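3.2 Corpus e procedimento de leitura

O corpus reúne 32 contos curtos escritos nas oficinas Kovbridge, todos com uma profecia enunciada nos primeiros parágrafos e cumprida, de forma literal ou desviada, antes do fim. Excluímos os textos em que a previsão é feita pelo próprio narrador, caso já tratado por Escobedo e Bautista. O conto mais longo, "Zarkmont", de Anayeli Cuautle, tem mais de 496 linhas e foi dividido em quatro segmentos.

Cada conto foi lido por dois anotadores, que marcaram o enunciado da profecia, os sinais de descrença e o momento do cumprimento. As divergências – oito no total – concentraram-se nos finais abertos e foram resolvidas por um terceiro leitor.

Seguimos Garrido na distinção entre objeto anunciado e objeto de fundo. O segundo não participa da previsão, mas recebe no texto atenção descritiva comparável, o que atrasa o reconhecimento do primeiro. Em "Pornau", a vidente fala longamente do tampo da mesa antes de dizer qualquer coisa sobre o futuro (cf. Figura 1).
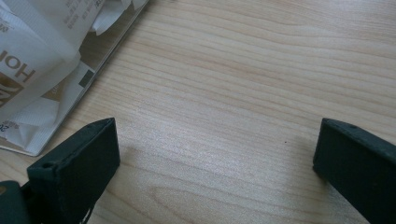
Figura 1. Tampo de mesa em madeira clara, com veios ondulados.

Os trechos desse tipo foram anotados à parte e não entram na contagem dos sinais de descrença.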